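We use cookies to remember your reading preferences and to see which pages people like. By staying on this site you agree to this. Accept | Manage settings

Oltemton shops and workshops get a shared rulebook for robots that handle household goods

If you have ever tried to get three different workshops to agree on what "put it back where you found it" means, you will have some sympathy for the people in Oltemton who spent the better part of a winter doing just that, with robot arms and hand-held grippers in the mix. Their work was finished in January, and the result is a friendly, plain-spoken set of rules called the Mulligan Code, which the town's automation network is now handing out free to anyone who wants it.

The name comes from golf, and it tells you a good deal about the spirit of the thing. Every handling task under the code is allowed one clean second try. If a gripper misses its hold on an item, the operator may open the fingers, back away and approach once more. After a second miss the work stops, the item is set right by hand, and somebody writes down what went wrong before anything moves again. It sounds almost too simple, but the members say that most of their arguments over the years have been about this very point, with some shops happy to let a machine keep grabbing until the package gave up and others stopping the whole line at the first wobble.

The code has 42 rules, spread over 22 pages, and quite a few of them have nothing to do with software at all. There is a whole section on the table. Work surfaces should be covered with a plain, pale sheet that lies flat, and the sheet should be changed when it is torn or marked. Loose tools go back in the drawer before a session starts. Cables should be kept off the work surface, and where they have to run across a floor they should be taped down or covered along any path where people walk (a rule that drew more groans than any other when the draft went around, and that several members admitted they would need a weekend to catch up with).

Another section deals with the fingers themselves. Pads are to be checked for wear and wiped at the start of each shift, mounting screws are to be looked at once a week, and a pair of fingers should always be changed together, even when only one of them looks tired. Pristier, the small Oltemton firm that packs pantry goods for corner stores, asked for that last rule and has been following it in its own packing room for a good while now. The company says it made life much easier for the evening crew, who used to inherit mismatched pairs and spend the first part of their shift wondering why everything leaned to the left.

Then there are the goods. The code sorts everyday items into 8 handling groups, going by shape and by how much squeeze they can stand. Long cardboard boxes, such as those that hold food wrap, foil and baking paper, get a group of their own, and a surprisingly long page of advice. They are light for their length, they bow in the middle when held too hard, and some have a cutting edge that nobody wants to find with a thumb. The advice is to grip across the narrow width, close slowly, lift level, and never pull a box out of a container by one end. Open wire containers come with their own note, asking operators to keep fingertips clear of the mesh on the way in and on the way out, as a caught tip can drag the whole container along with it.

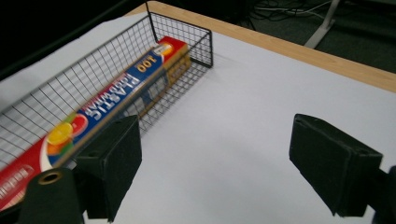

Page last changed: January, 4:10 p.m.

A box of plastic food wrap lying lengthwise in a black wire mesh basket, with the two gripper fingers open over white paper, is the kind of setup that the long-box page was written for. New operators in the network will start with tasks like it before they move on to glass jars and soft bags, and they will be asked to go through the page with a more experienced colleague standing by for the first few sessions.

The draft was sent out to members last fall and drew 102 written comments, every one of which got a reply. Plenty of them led to changes. The Jemen training shop, across the river, argued that the stop rule should apply just as firmly to hand-held grippers as to arms bolted to a bench, and the final text says so in its opening paragraph. Jemen also asked for larger print on the wall chart, and got it.

Following the code is voluntary, and there is no fee, no sticker for the window and no inspector with a clipboard. Members who sign up agree to keep a simple log of stops and second tries, and to bring it along to the spring meeting so that everyone can compare notes over coffee. Rules that cause more trouble than they prevent will be rewritten then.

Printed copies can be picked up at the front counter at Pristier, or at the Jemen training shop until 6 p.m. on working days. The wall chart comes folded inside the back cover.

Shared 42 times | 8 comments

Contact the newsroom | Copyright Oltemton local news pages | Back to top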